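Home & Making Do > Display & Shelves
By Chia-hao Kwok
Wed 22 July

How to put a plate on a wire stand (and have it stay there)

I've got a soft spot for odd plates. One-offs, chipped ones, the last survivor of somebody's dinner set. For ages they lived in a stack in the cupboard where I never saw them, and then I picked up 2 wire stands at the Fledaddale market and now I'm a bit hooked, to be fair.

They're simple things but I dropped two plates learning how to use them, so a few notes.

Start with the stand by itself on a flat table. Press down on each corner of it in turn. If it rocks, bend the wire gently with your fingers until it sits still. Cheap ones nearly always need a tweak.

Then check the hooks. They should be level with each other, and open enough to take the rim of your plate without you having to shove it. A thick stoneware rim (my Grullside plates are shockers for this) might need the hooks eased out a little.

Now lay the plate flat next to the stand and get one edge up off the table before you try to grab it properly. Trying to pinch a plate that's lying dead flat is how I lost the first one! Tip it, get your fingers under the rim, then lift.
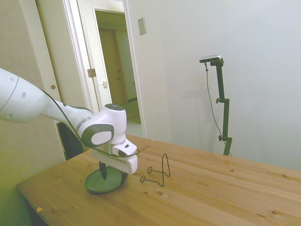
Green plate just tipped up, stand ready beside it.

Bring the plate over upright, with the front facing you, and lower the bottom rim into both hooks. Let the back settle against the tall loop. Don't let go yet! Give it a tiny wiggle side to side, and if it slides, one hook is lower than the other and you're back to bending.

Colour is up to you, but I reckon dark plates look best against a pale wall, and black wire pretty much disappears behind them. Glossy ones can catch the glare from a window so try turning the stand a bit.

If yours is going on a shelf that gets bumped, put a dab of museum putty under each foot. Mine's been on the hallway shelf since November with the door slamming all day and hasn't budged. For anything bigger than a dinner plate, get a heavier stand.

Last updated: Wednesday arvo, fixed the bit about hooks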